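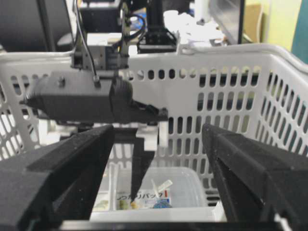 How to move house without losing the kettle

February 6, 2020

By Siwan Jarman

I have moved house more often than is respectable, and on most of those occasions I ended the first evening drinking warm squash out of a measuring jug. What follows is the method I use now. It assumes a small household, a hired van and a willing friend or two. If you are paying a firm to pack everything for you, close the page and go and enjoy your life.

Before you start

Get hold of the following:

Boxes, all of one size if you can manage it
Two rolls of brown tape and a dispenser that doesn't fight back
A fat black marker
Newspaper, tea towels, old T-shirts
Rigid baskets and tubs, whatever you already own
A cheap notebook

Boxes of one size stack. Boxes begged from the supermarket do not stack, smell of onions, and have a hole in each side where your cutlery will try to leave. I paid for mine last time, from a place on the Nandbridge ring road, and have forgiven myself the expense.

Step 1. Get rid of things

Start with whatever you'd be embarrassed to watch another person carry. Bread machine, exercise step, the box of leads. Go one cupboard at a time and finish that cupboard before you open the next, or by teatime you'll be sitting on the floor reading old birthday cards with every door in the house hanging open.

Charity shops will take more than you think and less than you hope. Ring first. The one near me stopped taking jigsaws after a dispute I wasn't told the details of.

Step 2. Measure the big things

Measure the sofa, the wardrobe, the bed base and the fridge. Then measure the doors, hall and stairs at the other end, including the turn on the landing, and write it all in the notebook. My wardrobe was 140 cm across and the landing at our flat in Bonier was not. It lived in the hall until June, when we sold it to the people downstairs, who had no landing to worry about.

If the new place is still lived in, ask whether you can pop round with a tape measure. Most people say yes. The rest will tell you it's a perfectly normal staircase, and you should worry.

Step 3. Pack in the right order

Pack in this order:

Loft, shed and anything under a bed
Books
Pictures and ornaments
Out-of-season clothes
The good plates
Spare bedding
Most of the kitchen
Everyday clothes
The bathroom

Books go in small boxes, or in the bottom third of large ones with jumpers on top. A large box filled with books cannot be lifted by anybody you'd want to stay friends with.

Plates stand on their edges, like records. Wrap each one in newspaper, put a folded towel underneath and pad the gaps until nothing shifts when you nudge the box. Glasses go upside down in the top layer. I have a set of bowls from a potter called Dušan Lukáč, bought in a fit of feeling rich, and they travel on my lap.

Take a photograph of the back of the television before you pull the leads out. Put the leads in a bag and tape the bag to the telly's stand. Screws from flat-pack furniture get the same treatment: bag, label, tape it to the biggest piece.
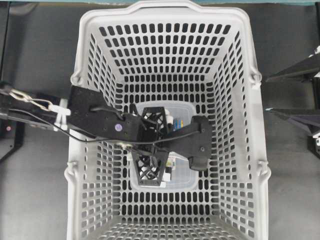
Tape the bag to the underside, mind, where the tape won't lift the finish. I learned this on a pale bookcase that now has a permanent darker stripe and faces the wall.

Step 4. Label the sides

People write on the lid. Then they put another box on the lid. Write on two sides, the room it's going to first and the contents underneath in smaller letters. "Kitchen, pans and baking" is a good label. "Misc" is a letter to your future self, and the letter is rude.

Number the boxes if you like that sort of thing and keep a list in the notebook. I number only the ones I'd cry over.

Step 5. Pack the first-night kit

Pack this last and load it last. Better still, keep it in the car. Use something open that you can see straight into, so that you aren't cutting tape with your teeth at nine o'clock at night. Any firm-sided basket or tub will do. Mine holds:

Kettle, mugs, teabags, a small milk
Loo roll
Phone chargers
Scissors
A lamp and a spare bulb
Bedding for everyone, in a bin bag on top
Towel, soap, toothbrushes
Tablets you take every day
Something to eat that needs no cooking

Small bits sink to the bottom of anything big, so put them in a lidded food tub first. Carry the keys on you. I once packed the keys.

Step 6. Load the van

Heavy things go against the bulkhead, at floor level. Fridge upright, strapped. Mattresses and table tops go along the sides on their edges. Fill in with boxes, heaviest at the bottom, and push soft bags into the gaps. Drive as though your grandmother were in the back, asleep.

Check what the van is allowed to carry, which should be on the hire papers. Check the insurance excess as well. Ours was 3,000, a figure I found out only after I had introduced the mirror to a gatepost. The gatepost was fine.

Step 7. At the other end

Put the beds together before anything else. You'll want to do the bookshelves, because bookshelves are satisfying and beds are not, but at ten at night you will have a beautiful bookshelf and a mattress on top of the bread bin.

Stand someone at the door to read labels and send people to rooms. Pick the person with the loudest voice and the worst back. Leave the fridge standing for as long as the handbook says before you switch it on, which gives you a good excuse for going out for your tea. We went to Chaiyaporn on the corner, still in our dusty jeans, and were put at the table by the toilets.

Take meter readings the same evening and write them in the notebook, next to the wardrobe.

The boxes you never open

There will be a few. Mine sit in the cupboard under the stairs and one is marked "Seria", in my own handwriting, and I have no idea what or who that is. It's quite heavy. I'll have a look at the weekend.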